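栏目：参观与开放日 / 常见问题

纳卡里（Nakari）机器人实验室开放日：来之前大家常问的那些事

每年开放日报名一开始，我们的邮箱就热闹起来，问题五花八门，有问停车的，有问能不能带奶奶的，也有问机械臂会不会累的。我们把回信里写过很多遍的内容整理到这一页，写得啰嗦了点，请您泡杯茶慢慢看。
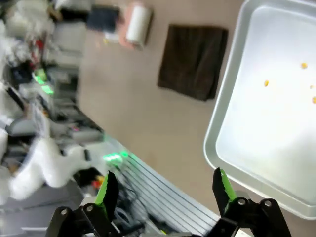
一、报名与到达

开放日是哪一天？几点开始？

2023年7月8日，上午九点半开门，下午四点半最后一批客人进场，五点半关灯。中午我们不休息，只是讲解员会轮流去吃饭，所以十二点到一点之间，您可能会碰到一位讲解员同时照看两张工作台，请多包涵。如果这一天您实在来不了，九月还有一次规模小一些的参观，主要面向学校团体，个人也可以登记候补。

要不要提前报名？要花钱吗？

参观免费，但请一定提前报名。实验室的演示区并不大，每一批客人进去以后要围着工作台站，人多了后排就什么也看不见，那样大老远跑一趟太可惜了。今年一共放出196个名额，分批入场，每批参观大约一小时出头。报名成功以后您会收到一封确认信，里面写着您的入场时间，当天给门口的同事看一眼就行，打印出来也好，手机上打开也好，都可以。

名额满了还能来吗？

可以先登记候补。去年到最后两天，陆陆续续有不少朋友退了票，候补的人里有47位补了进来。我们会按登记顺序写信通知，请留意邮箱，也顺便看看垃圾邮件那一栏，每年都有几封信躺在那里没人理。

怎么过来？

我们在佩科德斯特德（Pekodstead）老城北边，从火车站出来坐公交143路，在德勒姆（Delham）桥站下车，沿着河往回走五分钟，看到一栋红砖楼，从侧门进。正门当天不开，每年都有客人在正门按半天门铃，我们在里面听不见，实在对不住。开车来的朋友可以停在河边的公共停车场，楼下那几个车位要留给行动不便的客人。

二、能看到什么

演示的内容是什么？

主角是我们桌面上的机械臂。今年的演示围绕“拿小东西”展开，比如把玉米粒大小的东西从托盘里捡起来，再放到指定的位置。听上去没什么，小孩子两三岁就会了，可对机器来说，这真是一件很费心思的活儿。托盘是浅浅的，边缘微微翘起，盘底亮亮的会反光，那几粒黄色的小东西散在里面，夹爪要找准位置，张到合适的宽度，下去的时候还不能磕到盘边。很多客人刚开始觉得慢，看着看着就屏住呼吸了，夹起来的那一刻全场都会“哦——”一声，我们自己听了这么多回，还是很高兴！

为什么不搬大箱子、拧螺丝，偏偏要捡小颗粒？

这个问题问得特别好，讲解员最喜欢答。搬箱子的机器人，工厂里已经有很多了，箱子硬，形状规矩，每次都放在同一个地方。小颗粒就不一样，它会滚，会弹，会躲到反光里去，夹重了要飞出去，夹轻了又掉下来。我们觉得，如果机器能把这种又小又不听话的东西处理好，以后帮人分药片、拣种子、收拾饭桌，才算有了一点指望。

夹爪上那两块亮绿色的是什么？

那是夹爪内侧的垫片，朝里的一面做成了一齿一齿的样子，用来增加抓力。我们这里选了很鲜艳的绿色，手指本体是黑的，放在一起对比强烈，站在后排的客人也能看清楚夹爪是张开还是合上。现场会有一对拆下来的旧垫片，您可以拿在手里捏一捏，很多人没想到它是软的。

桌上为什么还有毛巾和纸巾，是不是没收拾干净？

哈哈，每次都有人替我们操心这个。我们做的是家里用得上的机器人，家里的桌子本来就会有毛巾，有一卷纸巾，有随手放下的卡片，所以工作台上也就摆着这些。有些练习会用到毛巾，比如让机械臂把它叠起来或者挪到一边，您要是赶上那一批，可以看看它叠得有没有您好。

演示会失败吗？

会的，而且常常会。讲解员不会把失败藏起来，掉了就是掉了，重新来一次。博耶（Boyer）中学的一班同学去年来的时候，专门拿小本子记它掉了多少回，走的时候把本子送给了我们，现在还放在茶水间的架子上。我们从那个本子里学到不少东西，同学们记得比我们自己仔细。

演示由谁来讲？

上午主讲的是雨果·德洛奈（Hugo Delaunay），他负责机械臂的控制部分，讲起夹爪可以讲很久，您要是赶时间请直接告诉他，他不会生气。下午是伊内塞·维托拉（Inese Vītola），她做的是教机器人学动作那一块，特别擅长给小朋友讲。两位都能用英语讲解，另有同事全程做中文翻译，提问用中文就好。

三、动手与安全

我可以亲自操作吗？

可以！每批参观的最后一段是动手时间，您可以用手柄控制夹爪的移动和开合，试着从托盘里夹起一粒。每人大概两三分钟，排队的人少时可以多玩一会儿。请不要因为第一次没夹起来就难过，我们组里的新同事第一天也都夹不起来。我们攒了2000次左右手操作的练习记录——更准确地说，就是2,000次，刚好停在这个整数上——其中有不少就是往届客人在动手环节留下的，您这几分钟的尝试，只要您同意，也会加到里面去。

会记录我的个人信息吗？

只记录手柄的动作，还有夹爪附近看到的桌面。动手之前会请您在一张表上打勾，不想留下记录也完全没有关系，照样可以玩，勾“不保存”就行。

离机械臂那么近，安全吗？

演示时机械臂的速度是调慢了的，旁边始终有同事守着急停按钮。地上贴了一圈黄线，请站在线外，轮到您动手时讲解员会带您进来。也请把长围巾、挂绳之类的收好，头发长的朋友可以扎起来，前台备有皮筋。桌边有金属导轨，也有电缆，请不要把手、水杯或者手机搁在上面。

那些绿色的灯亮着，是什么意思？

工作台附近的设备上有绿色的指示灯，个别设备的含义不太一样，讲解员会在现场一个一个告诉您。您不需要去记，能不能靠近、能不能伸手，都以讲解员的话为准。

四、孩子、长辈和其他

小朋友几岁可以来？

六岁以上都欢迎，十二岁以下请有大人陪着。再小一点的孩子也不是不能进来，只是要请您抱着或者牵着，演示区里没有地方停婴儿车，可以寄存在前台。我们给小朋友准备了小板凳，站在上面刚好能看到桌面。另外有一张“人工夹爪”的小桌子，用两把长筷子夹豆子，大人往往玩得比孩子还认真，请记得轮流。

奶奶腿脚不好，站不了太久怎么办？

请带奶奶来！侧门进来有电梯，演示区前排留了几把椅子，轮椅也能推到黄线边上。报名时在备注里写一句，我们会提前把位置留好，当天就不用临时跟别人商量了。

可以拍照、录像吗？

拍机械臂、拍桌子、拍自己都可以，请关掉闪光灯。托盘本来就反光，闪光灯一亮，机器更找不到那几粒小东西了。拍到别的客人，尤其是孩子，请先问一声。

有吃的吗？

茶水间有热茶、咖啡和饼干，随便取用。演示区里不能吃东西，玉米片更不行，去年有一小块碎片掉进了托盘，机械臂很认真地去夹它，夹了好一会儿。午饭可以到桥边的面包店解决，他们家的洋葱派很好，去晚了会卖完。

我想带班里的学生来，怎么联系？

学校团体请尽量选九月那一次，时间宽裕，我们可以按照年级调整内容，高年级的同学还能看一看示范动作是怎么录下来的。请老师在来信里写明人数、年级和想看的重点，一般三个工作日内会回复。

还有别的问题，找谁？

直接回复您收到的那封确认信就好，会有同事看到。当天临时有事，比如迷了路、晚到了，也请到侧门前台说一声，只要后面几批还有空位，我们就帮您换过去。

标签：开放日 机械臂 亲子参观 学校团体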